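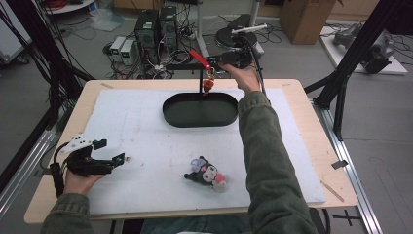

Home Issues Authors Contents Search

4.2 Missed days and return to the reading plan

The Hunbridge plan assigns one short Bible passage and one written prayer to each of 28 days. Readers in the study kept a paper diary and marked each day as read, partly read or missed. They were also asked to write a line or two on any day they wished. We took part of the entries from congregations in Naltesetti and Futari, where the plan was used in house groups, and the rest from Edet, where most people followed it alone. In all, 36 house groups took part. The diaries gave us 3,060 usable entries after blank and unreadable pages were removed.

Earlier sections dealt with how much of the plan was read. The concern in this section is what people did after a gap. We call any run of missed days a gap, whatever its length. A reader who marked a later day as read or partly read is counted as having returned. Readers who returned only on the last day were kept in the analysis, although several of them seem to have filled in the diary just before handing it in.

Figure 1, in Section 3, gives the layout of the diary page. The box for "missed" sits beside the box for "read" and is the same size. In the September trial it had been placed at the foot of the page under a printed line asking for a reason. Readers in that trial often left the whole page blank after a missed day, and we could not tell a gap from a lost page. The line was dropped and the boxes were moved.

Three kinds of return appear in the written comments. Some readers went back to the first missed passage and worked forward, reading several in one sitting. Others took up the passage set for the current day and left the missed ones alone. A smaller group started again from day one, and their diaries were coded separately.

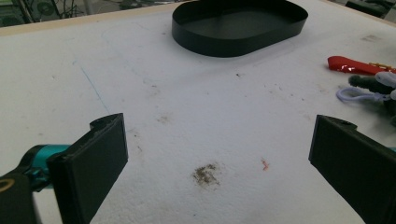 The first kind was common among people who described the plan as a duty or a promise. Their comments use words such as "owed" and "behind." One reader in Edet wrote that she was "paying it off by Sunday." Catching up was often followed by a second gap, and the comments made after that second gap were shorter.

Readers who picked up at the current day wrote less about the gap itself. In the house groups this choice was partly practical — the group discussed the current passage, and a member who had not read it had little to say. Leaders in Futari told members to come whether they had read or not. Leaders in Naltesetti gave no such instruction, and we found more absences there in the week following a gap.

We do not take these patterns as a measure of faith or of spiritual growth. A missed box may stand for illness, a night shift or a mislaid booklet, and a marked box tells us nothing of how closely the passage was read. The diaries also leave out prayer and reading done outside the plan, which 2 of the congregations asked us to note.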